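Ticket 266: gripper fingers won't hold closed under load
Opened by: Ha-rang Cheon
Assigned to: Zoltán Kiss
Tool: handheld gripper, Okdale build, second version
Status: open, waiting on parts

Opened 6th July

Fingers close all the way on the trigger but creep back open when there is something between them. No load, no creep. With a full water bottle it lets go after 17 seconds. With the foam block it held until I got bored. Springs are the ones from the Iltum kit. Nothing looks cracked.

Already tried:
Tightened all pivot screws. Made the links stiff and did not fix it, so I backed them off again.
Swapped left and right finger blocks. No change.
New trigger cable. No change.

Zoltán Kiss
Is the creep even on both sides? Put a pencil mark on each link at the pivot, close on the bottle, and check which mark moves first. Also, which bushings did you end up using? The printed ones wear oval pretty fast.

Ha-rang Cheon
Right side moves first. Left follows a little later. Bushings were printed. I pulled one out of the right link and it is oval, you can see it without calipers.

Zoltán Kiss
Replace all of them. There is a bag of metal ones in the Heo drawer under the drill press. Ream the holes by hand, do not drill. The links are 80 percent infill but they still split if the bit grabs.

Ha-rang Cheon
Done. Reamed and pressed in. One went in crooked and I had to push it out and do it again. Bottle now stays put for 70 seconds, then the right side starts to slip. Better but not fixed.

Zoltán Kiss
Then it is two problems. The bushings were one. My guess for the other is the return spring on the right, it may be pulling harder than the left. Test with something narrow and upright so we can see if the fingers meet it square. The bottle is too wide to tell.
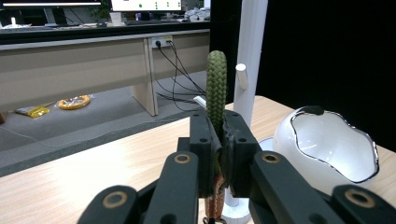

Bushings first, since those are what changed on my end. The brass-colored ones are in the links now and three of them show. For the narrow test I used the green braided thing with the reddish-brown lower part, standing up between the fingers with the tip above them. Closed on it, opened, closed again, ten times. It leaned left on the last four. I don't have that with the springs off.

Zoltán Kiss
OK, that points at the spring. Swap the two springs side to side and run it again. If the lean changes direction, order a matched pair. Vedance sells them in twos.

Ha-rang Cheon
Swapped. Leans right now. Ordered the pair. Leaving the tool on the shelf with the springs off and a tag on it so it doesn't get borrowed.

Zoltán Kiss
Fine. Keep the ticket open until the bottle test passes with the new ones. Please also change the parts list so the next build doesn't get printed bushings.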